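# Chapter 3: Buying a Teaching Kit for Robot Hands

If you have read the first two chapters in order (and bless you if you have, since most readers skip straight to the parts with motors), you already know that a robot can be taught a household task by a person who does the task first. What we haven't talked about yet is shopping. Sooner or later somebody at your school or company will hand you a catalog and ask which kit to get, and I would like you to have something sensible to say!

We'll lean on one product all through this chapter, the Trindora hand-held gripper kit, sold by a small firm called Gendov. It comes as a pair, one gripper for each hand, and the basic service plan includes 81 days of help by phone. I picked it because my students at Landham have used it long enough to have opinions, and because it is plain enough that you can see how the fingers are put together without taking anything apart.

My colleague Gyu-bin Geum likes to begin a review with the fingertips, and over the years I have come around to her way of doing it. The motors and software get all the attention in a sales brochure, but the pads are what meets the cup, the bowl or the lid, and they wear out first. Ask the seller what a new set costs, how the old ones come off, and whether you can do the job yourself on a weekday afternoon with 44 other things waiting. Then ask about cables: where they run when both of your hands are busy, and whether they pull on your wrists.

Kitchen things make a good first trial, being smooth, rounded and a little unforgiving. Set out a piece or two of white tableware on a plain table and work with both grippers for a good long while before you write down a word about comfort.

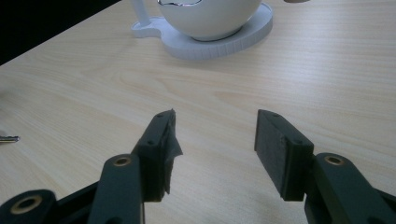
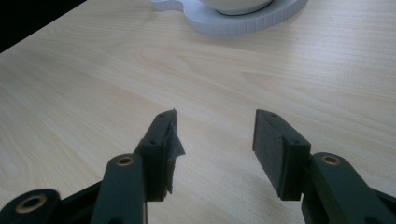
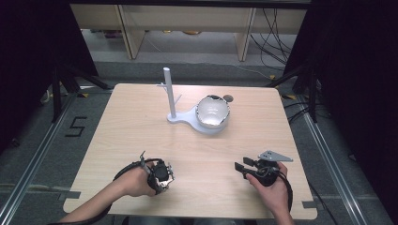 The first two views are from a gripper, and the padding on its left fingertip has a torn edge, the kind of wear to look for when a kit comes to you used.

## 3.1 Reading the Parts List

Open the parts list before you open the price list. Kauko Rissanen, who taught me most of what I know about buying equipment, used to read one aloud with a pencil in his hand, and he would stop at every line he couldn't match to something on the bench. Try the same with your own kit. Begin with the fingertips and work back along the linkage arms, marking each bushing and screw as you find it.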